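Häufige Fragen: Wie ich Jovimix etwas beibringe

Seit ich öfter von meinem Hobbyprojekt erzähle, bekomme ich ziemlich viel Post dazu (freut mich riesig!). Das meiste wiederholt sich, also sammle ich die Antworten hier. Stand: 21.09.2024 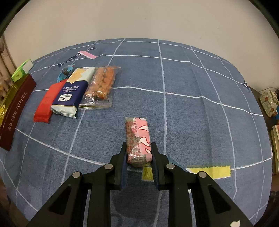 Was machst du da eigentlich den ganzen Abend?

Ich nehme den Handgreifer, gehe zu den Snackpackungen auf dem Teppich, mache die zwei Finger zu, hebe an, lege ab. Und dann noch mal. Jeder Durchgang ist eine Vorführung, und aus vielen Vorführungen lernt später der Arm. Klingt stumpf, ist aber erstaunlich entspannend, ich höre dabei Hörspiele.

Warum ausgerechnet Snacks?

Weil die Folie knittert und glänzt und jede Packung anders nachgibt! Mit Holzklötzchen hatte ich im Januar angefangen, das war schnell langweilig. Ein kleines Päckchen in Klarsichtfolie, das hochkant steht, ist da schon eine andere Nummer: zu fest darf man nicht drücken, und wenn man schief ankommt, kippt es um.

Wie viele Vorführungen brauche ich?

Kommt auf die Aufgabe an. Für »ein Päckchen greifen, immer dieselbe Stelle« kam ich mit 99 aus. Für alles, was durcheinander liegt, bin ich inzwischen bei rund 2.000, und zufrieden bin ich immer noch nicht.

Handgreifer oder Fernsteuerung?

Ich mag beides, aber für den Anfang klar den Handgreifer. Man spürt den Widerstand selbst und ist viel flotter. Borghild Ljungberg schwört auf Fernsteuerung und hat mich einmal an ihre Anlage gelassen – nach zwei Stunden hatte ich steife Schultern und ganze 72 brauchbare Durchgänge. Dafür passt bei ihr jede Bewegung garantiert zum Arm. Mit der Hand macht man gern mal Verrenkungen, die der Arm gar nicht kann.

Muss ich ruhig und langsam arbeiten?

Gleichmäßig, ja. Schneckentempo, nein. Wenn ich vor dem Zugreifen lange zögere, zögert der Arm nachher auch, das ist fast ein bisschen peinlich.

Was mache ich mit misslungenen Griffen?

Wenn mir etwas wegrutscht und ich sauber nachfasse, behalte ich die Aufnahme. Wenn ich geflucht und mit der freien Hand nachgeholfen habe, fliegt sie raus.

Welche Software benutzt du?

Zum Sortieren Dultetti, den Rest habe ich mir selbst zusammengeschraubt. Die Anleitung dafür ist noch ein einziges Chaos, ich schicke sie aber gern per Mail, wenn ihr damit leben könnt.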